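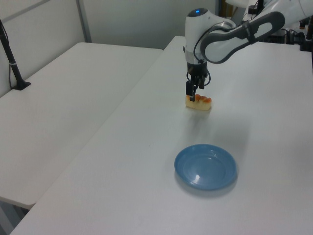 A white robotic arm grips a small yellow block on a white tabletop.

I joined the choir at Tranwood Chapel because I couldn't say no to Dzifa Eshun. She caught me by the coat rack, put a blue folder in my hands and told me altos sit on the left. That was four years ago, and I still have the folder (the rings don't close anymore, but I've got a system with a binder clip).

I'd always thought of church music as the part before the real thing. You stand up, you sing, you sit down, somebody preaches. So it took me a while to hear what Dzifa was doing on Thursday nights. She'd have us read the psalm out loud before we sang a note of it. Just read it, like a letter! The first time, I got to the end of Psalm 131, which is three verses long, and had to look at the floor for a bit. "I have calmed and quieted myself." I had been in traffic on MacBrayne Road for most of an hour and I had not calmed or quieted anything.

We have 42 singers on paper and maybe half that on a rainy night. The basses are reliable. The sopranos travel. Our organist, Gonzalo Marín, came to us from a big downtown parish and I worried he'd find us a bit homemade, but he plays the plainest hymns as if somebody had handed him something breakable. He also marks his breaths in pencil, on organ music, which makes no sense to me until I hear him play.

What I struggle with is silence. Gonzalo leaves a long gap after the last verse on communion Sundays, and for my first year I filled every one of those gaps with worry. Did we go flat? Did I come in early on "mercy" again? (I did. I always do.) I asked Dzifa how she stopped listening to herself, and she said she hadn't, she just tried to listen to the person next to her a little harder. So now I listen to the woman on my right, who hums her starting note under her breath, and some weeks I even forget to worry.

In July we take six weeks off and the congregation sings on its own, no choir at all. I used to think of that as the dead season. Last summer I sat in the ninth row with a borrowed hymnal and a toddler kicking the pew behind me, and a man across the aisle sang the whole of "Be Thou My Vision" about a third below everyone else, eyes shut, perfectly happy. I went down and joined him for the last verse.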